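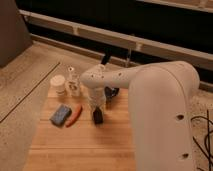 Can one cargo bike trailer really replace a second car for short trips around town?

For our household it has covered nearly all of them. Groceries, library runs, the recycling center, two bags of potting soil and a kid's cello have all gone in the Ondwood Sandero since February, and our older car has sat in the driveway so long that I've started the paperwork to sell it.

I bought the Sandero after our city painted the protected lane down Bratstead Avenue. Before that I wouldn't have pulled a trailer along there for anything. Now there's a curb between me and the traffic for most of the way to the market, and the lane is wide enough that the trailer wheels stay well inside it (I worried about that for a week before my first ride!). If your town is still at the "sharrows and good luck" stage, I'd try your route without a trailer first.

Mine cost $199 on sale, with the hitch included. A second hitch for my partner's bike was extra and took a while to ship. Assembly was quick. The wheels pop on with a button in the middle of the hub, the tow arm swings out from underneath and locks with a pin, and the whole thing folds flat enough to stand behind our coat rack. I did have to read the hitch page twice, as the drawing shows the axle from the back and I kept picturing it from the front.

What I love most is how little I notice it. On flat ground with a normal grocery load, I forget it's there until I hear it go over a manhole cover. It tracks straight, it doesn't tug when I brake, and the low bed keeps heavy stuff from swaying in turns. Starting from a red light on a hill is another story. You will feel every can of tomatoes.

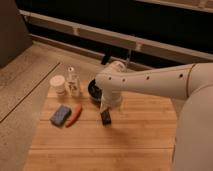
Rain is the other thing people ask me about at the bike rack. The fabric cover keeps off a shower just fine, but in a real downpour water gets in along the zipper and pools in the front corner. I put anything paper in a tote with a lid and stopped thinking about it. The reflectors are good. The flag is flimsy, and I swapped it for a taller one within a month.

Parking is where it gets fiddly. Our library has those wave racks that were clearly installed by someone who has only ever seen a bike in a catalog, and a bike plus trailer sticks out into the sidewalk. I unhook it and roll it inside like a cart, and so far everyone has been lovely about that. The new racks by the Vasiliauskas bakery have a long bay at one end meant for cargo bikes, and I would be thrilled to see 12 more of those around downtown. I wrote to the city and said so.

I keep a log of trips, partly for fun and partly for our neighborhood's car-free errands challenge. The trailer has been out 4 times a week on average, and I've gone over 2,015 miles on the bike since I started the log, many of them with the trailer behind me. One flat so far, on the left side, from a roofing nail. The tube is a common size and my regular bike shop had it on the shelf.

Things I'd change: a parking brake, a zipper with a proper flap, and a handle that doesn't pinch my fingers when it folds. Things I wouldn't touch: the hitch, the wheels, that nice low bed. If you've got a decent bike lane near you and you're on the fence, borrow one for a Saturday-size grocery run and see how it feels. I was grinning the whole way home.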